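Jundus Housing Services » Resident Support » Closed tickets » Heating and hot water

Ticket 249
Subject: Heating fails to come on in the morning; hot water not affected
Building: Vanags Court, second floor
Equipment: Wotex room thermostat with wireless receiver, gas boiler in kitchen cupboard
Priority: Standard
Status: Closed
Closed on: December 24, 2018

Report as received

The resident reports that the heating does not start at the time set on the thermostat. The display shows the correct programme and the flame symbol appears, but the radiators remain cold until the resident presses the manual button on the receiver. Hot water is available at all times. The fault began after the electricity supply to the building was switched off for meter work. The resident has replaced the batteries in the thermostat without any change.

First response from the support desk

Thank you for your report. Please carry out the checks listed below and reply to this ticket with the results. Please do not remove the cover of the boiler or of the receiver.

Check the clock on the thermostat. Confirm that it is set to the 24-hour format and that the day is correct.

Check the light on the receiver. A steady green light means that the receiver is connected to the thermostat. A flashing green light means that it is looking for a signal.

Turn the target temperature up by 5 degrees and wait. Note whether the receiver clicks.

Check that the valve on each radiator is open.

Resident reply

The clock is correct. The green light flashes for a time, becomes steady and then flashes again. There was no click when the temperature was raised. All valves are open. The thermostat has been moved from the hall to the bedroom, where it stands on a shelf behind the television.

Second response from the support desk

The flashing light shows that the connection between the two units is being lost. When the mains supply is interrupted, this model of receiver keeps its pairing but may return to a lower signal setting. The position behind the television is also likely to weaken the signal. Please return the thermostat to its bracket in the hall and pair the units again as follows.

Hold down the button on the receiver until the light turns amber. On the thermostat, open the menu, select Connection, then Pair. Keep the thermostat within 2 metres of the receiver during this step. Pairing may take up to 4 minutes. When the light is steady green, put the thermostat back on its bracket.

Resident reply

Pairing was completed at the second attempt. The heating came on when the temperature was raised. The following morning it came on late, and the resident asks whether this is a further fault.

Third response from the support desk

The late start is the result of a setting called Delayed Start, which holds back the boiler on milder mornings. It was switched on for all flats in the building at the June service. Residents who prefer a fixed start time may switch it off under Menu, Comfort, Delayed Start. No engineer is needed for this change.

Engineer visit

An engineer from Cokitz Heating attended for the annual safety check, which was already booked, and tested the receiver at the same time. The signal was strong in the hall and weak in the bedroom. The wiring was sound and no parts were replaced. The relay operated correctly each time heat was called for. The engineer bled one radiator in the living room and brought the system back to its normal pressure.

Outcome

The resident confirms that the heating now follows the programme. Delayed Start has been switched off at the resident's request. There is no charge for the visit.
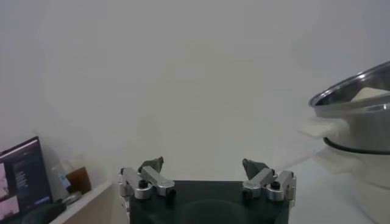 Does the weekly programme have to be entered again after the units are paired?

The programme is stored in the thermostat and is kept when the units are paired. It is lost only if the thermostat is reset to its factory settings, in which case the times must be entered again from the printed card supplied at the start of the tenancy.

Notes for support desk staff

Where a resident of Vanags Court reports the same symptoms, ask first where the thermostat is kept. If it has been moved out of the hall, request that it be returned before any other check is made. Reports of no hot water must be logged separately under Boiler faults and must not be added to this ticket.

This ticket is closed to new replies. To report a similar fault, please open a new ticket and quote the number above.

Related categories: Thermostats and controls; Radiators; Planned electricity interruptions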